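Section 4. Moving a virtual machine to a new host

This section covers moving a guest from one Onholm host to another with the guest powered off. For moves with the guest running, see Section 5.

Before you start

Both hosts must be on the same major release of Onholm. The destination needs free disk space equal to the full size of the guest's virtual disks, plus 15 GB for temporary files. Thin disks are expanded during the copy and shrunk again afterward, so go by the full size shown on the Storage tab.

Snapshots do not move with the guest. Merge or delete them first.

1. Sign in to the console on the source host with an administrator account.

2. Open Guests and select the machine you want to move. Write down its memory setting, its network name and the order of its disks.

3. Shut the guest down from inside its own operating system. Wait for the status to change to Off.

Caution: Do not use Force Stop. A forced stop can leave the disk file marked as in use, and the export will fail at step 5.

4. Select Actions, then Export. Choose Full Package and enter a folder on shared storage that both hosts can reach.

5. Select Start. A guest with 200 GB of disk takes most of an hour on a gigabit link. You can close the console window while the export runs.

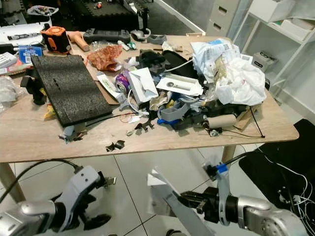
Kadri Laur adds that the export log is worth opening before anything is imported, even when the console reports success. On her hosts a package with a skipped disk still showed a green check mark, and the only sign of it was a warning line near the end of the log. She searches for the word "skipped" and goes no further until the search comes back empty.

6. Sign in to the destination host. Open Guests, select Import, and browse to the package folder.

7. On the Network page, match each adapter to a virtual switch. If the switch names differ between hosts, the adapter is left disconnected and must be set by hand.

8. On the Memory page, check the value against your notes. Import resets any value below 2000 MB to the host default.

9. Clear the box marked Generate New Hardware Address if the guest has a reserved IP address or software licensed to its network adapter.

10. Select Finish, wait for the import to complete, and start the guest.

Note: Windows guests may ask for one restart after the first sign-in while drivers are updated.

If the guest does not start

"Disk locked": the source copy is still registered. Go to the source host, select the guest, and choose Unregister. Leave its files in place.

"No boot device": the disks were imported in a different order. Open Settings, then Disks, and move the system disk to slot 0.

Console opens but the screen stays black: set the display adapter to Basic and start the guest again.

Removing the source copy

Keep the original files until the guest has completed a backup on the new host. Then open Storage on the source host, select the guest's folder, and choose Delete. Remove the export package from shared storage as well. The console shows a warning when shared storage passes 80 percent full, and new exports are blocked until space is freed.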